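Working Papers > Household Studies > Small Kitchens > Section 4

November 17, 2024
By the Small Kitchens Group, Prydderch Institute

4. The combined breakfast appliance on a short worktop

4.1 Background and material

In the previous section we described the kitchens of the Tuvside flats and how the worktop is divided between the sink, the cooker and the objects which stand there permanently. In the present section we consider one kind of object only, the combined breakfast appliance. By this name we mean a single housing which holds a sandwich press at one side and a small round pan at the other. Such appliances are sold as a way to save space. We wanted to know if the households who own one have the same opinion after some months of use.

The material comes from the diaries explained in Section 2. There were 22 households, and each of them wrote down every use of the worktop during 30 days. In total the diaries contain 2731 entries. An entry could be as short as "bread, plate, press" and many were so. We did not correct the language of the entries, and where we quote them we keep the original words.

The diaries tell well what was done, but they tell poorly where the things were standing. For this reason we also set up the same kind of appliance on a table at Prydderch and prepared the place in the manner which the diaries most often suggest, with a plate directly before the housing.
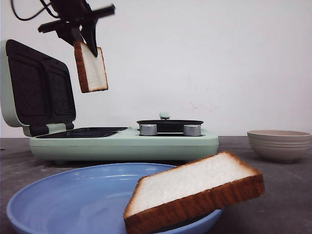 The question of the plate occupied us more than we expected. In most of the diaries the plate is taken out first, before the bread and before the appliance is opened. It then remains in front of the housing until the meal is ready. It serves first for the uncooked bread and later for the cooked sandwich, and a few households found this unpleasant when the filling was raw egg or fish. They used a second plate, or a board, and then the space which the appliance had saved was lost again. One entry says: "Two plates now, so no place for the cup."

The depth of the worktop is here more important than its length. The older kitchens in Tuvside have a shallow worktop, and a dinner plate placed before the appliance comes very near to the edge. Households in these kitchens often turned the appliance to stand along the wall at an angle, or they moved it to the dining table for the time of the breakfast. The second solution was the more common in families with children. It was also the one which caused the most remarks about the cable, because the socket is normally above the worktop and not near the table.

4.2 The lid and the space above it

A sandwich press needs space in three directions. It needs a surface to stand on, it needs a place before it where the bread can be prepared, and it needs free height for the lid. Persons who buy the appliance think mainly of the first. The lid of the type studied here opens until it stands nearly upright, and it must stay so while both slices are laid in. Under a low wall cupboard this is not always possible. The diaries mention several times that the appliance was pulled forward before opening and pushed back after, and this movement had to be done with the plate already standing in the way.

The pan has a separate lid, which can be lifted by the small knob on its top. This lid creates another small problem, as it must be put somewhere when the pan is in use. Households mentioned the windowsill, the draining rack and the top of the bread bin. Only few of them planned a fixed place for it. When the sandwich was made without the pan, most households left the lid of the pan where it was and gave it no more attention.

In Figure 4 the sandwich side is open and the pan at the other side of the housing is covered. The bread is at the plate, and it can be seen how little of the plate remains free when two slices are there together.

Figure 4. Combined breakfast appliance, sandwich lid raised, pan covered by its glass lid. In front, two slices of white bread and a light blue plate.
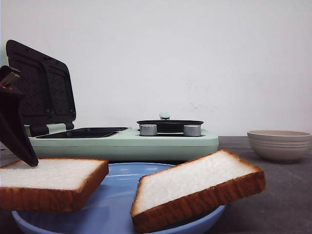
4.3 Filling, order of work and crumbs

The order of work differed between the households more than the equipment. We can divide the households into 3 groups. The first group built the complete sandwich on the plate and carried it to the press in one piece. The second group laid the lower slices into the press, put the filling there, and covered it with the upper slices. The third group changed between both ways and did not explain why.

Building in the press keeps the plate clean, so that one plate is sufficient. It has a disadvantage with small fillings such as grated cheese, which fall over the rim of the cavity and must be removed later from the narrow parts. Building on the plate gives more crumbs on the worktop, but the crumbs are easy to wipe. When we asked in the closing interviews which dirt disturbed them more, the households spoke nearly always of the dirt inside the appliance.

Cleaning is done late. Many diaries show a wiping of the worktop directly after the meal, while the press was left open and was cleaned in the evening, or before the next use. During all this time the raised lid occupies the height under the cupboard, and other objects cannot be placed on top of the housing. An open press therefore takes more from a small kitchen than its measurements on the box suggest. The ridge between the two cavities was named as the most difficult part to reach with a cloth, and one household in the Pondstead building used a dry pastry brush for it.

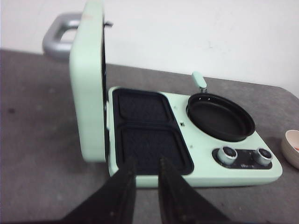

Small Kitchens Group, Department of Household Studies, Prydderch Institute

Storage between the meals was the last point in the interviews. The households in Pondstead have a tall cupboard beside the door, and they were asked if the appliance is kept there. Most answered that it was kept there in the beginning and later remained on the worktop. The weight was not given as a reason. They spoke of the cable, which must be rolled, and of the loose pan lid, which must be held with the other hand when the appliance is carried.

We repeated the question in May with those households who agreed to a second visit. Those who still kept the appliance in the cupboard used it mainly at weekends, and those who left it standing used it also for an evening meal. We cannot say from this material if the place decides the use, or if the use decides the place. The comparison with separate appliances, a press and a pan bought one by one, follows in Section 5, together with the floor plans of the Tuvside kitchens.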